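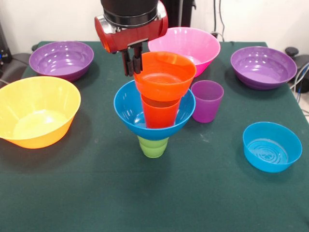
The lab manager at Skotance has a spreadsheet she calls the wish list, and when I asked to see it she turned the laptop around before I'd even sat down. One tab is robots. One is grippers. The third, and by far the longest, is titled "stuff we forgot."

"The arm is the easy part," she told me. "Everyone asks what the arm costs. Then you need a stand, spare fingers, cables, a table that doesn't wobble, and somebody wants it all by December."

She's planning for a second station this year, a copy of the one that handles plastic cups and bowls (bright ones, like a kid's picnic!). I figured the dishes would be a rounding error. They are, sort of. She has $314 down for tableware and tablecloths, and she fought for every dollar of it.

"Finance wanted to know why I couldn't bring some from home," she said. "I can't reorder from home. If a cup cracks I want the same cup, same rim, same color."

The big debate right now is the gripper. Dorevar quoted her $2,202 for a two-finger model, with the mounting plate thrown in. Salameh came in lower, but the plate is $400 extra and the wait is nine weeks. She's leaning Dorevar, mostly because her team already keeps fingers for it in a drawer.

I asked if she'd thought about buying used. She laughed - a long one - and told me about a controller she picked up from a reseller in Cindamero.

"Great price. Then we paid $900 to get it talking to anything. So now I have a rule, I add the integrator's hours to the price before I let myself get excited."

Her other rule is to leave one line blank on every budget, with real money next to it and no name. Last year it went to a replacement power supply. The year before, to a thicker tabletop.

The order has to be in by 27th April, and when I left she was still on the phone with Dorevar, asking if they could do anything about shipping.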